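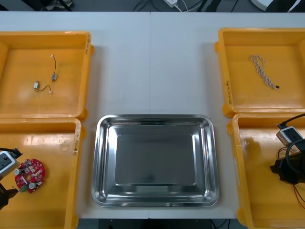
Dans quel ordre lire la saga des Brumes de Privolmont ?

Posté par liseuse_du_soir

Bonjour à toutes et à tous ! Je me permets de venir vers vous parce que je suis un peu perdue (et ma nièce aussi, c'est pour elle que je demande, enfin surtout pour elle). Elle a quatorze ans, elle dévore tout ce qui parle de fantômes et de familles à secrets, et on lui a prêté le tome intitulé « Les Veilleurs de Pirmont ». Elle l'a fini en un week-end, et voilà qu'on découvre qu'il y avait un livre avant, plus une sorte de préquelle sortie bien après. Faut-il tout reprendre dans l'ordre de parution, ou commencer par la préquelle ? Et est-ce que ça devient très effrayant par la suite ? Elle dort encore avec le couloir allumé, la pauvre, mais elle ne veut pas que ça se sache.
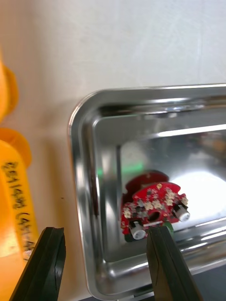
Posté par Plume de Sologne

Bonsoir liseuse, quelle bonne idée de cadeau en perspective ! Pour moi, c'est l'ordre de parution sans hésiter : d'abord « La Maison Sýkora », ensuite « Les Veilleurs de Pirmont », et la préquelle, « L'Hiver de Kandudstead », tout à la fin. Elle raconte la jeunesse de la grand-mère et elle dévoile dès le chapitre 2 qui frappe aux volets. Ce serait vraiment dommage de le savoir d'avance ! Comme ta nièce a commencé par le deuxième, elle connaît déjà le sort du frère aîné, mais je t'assure que le premier garde tout son charme, surtout les lettres retrouvées au grenier (j'en ai eu la gorge serrée, à mon âge).

Côté frayeur, c'est une ambiance plutôt mélancolique. Il y a juste le chapitre 34 de « La Maison Sýkora », celui du puits, que je lui conseillerais de lire en plein jour. Pour le reste, ma fille avait douze ans et tout s'est bien passé.

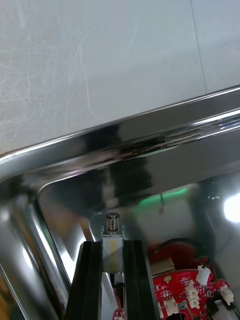

Posté par grognon764

la préquelle d'abord, c'est la chronologie. moi j'ai fait comme ça et j'ai tout compris

Posté par Thé et chapitres

Je rejoins Plume, avec une petite précision tout de même : prenez garde à l'édition. Il existe une intégrale de 743 pages qui place la préquelle en tête, ce qui explique sans doute l'avis au-dessus du mien. Elle est très jolie, mais lourde comme tout pour lire au lit, et la carte de la vallée n'y est plus. Dans les volumes séparés, on la trouve au début, et ma foi on y revient souvent, ne serait-ce que pour suivre le chemin du col. Bonne lecture à votre nièce, et dites-nous ce qu'elle a pensé de la fin des lettres !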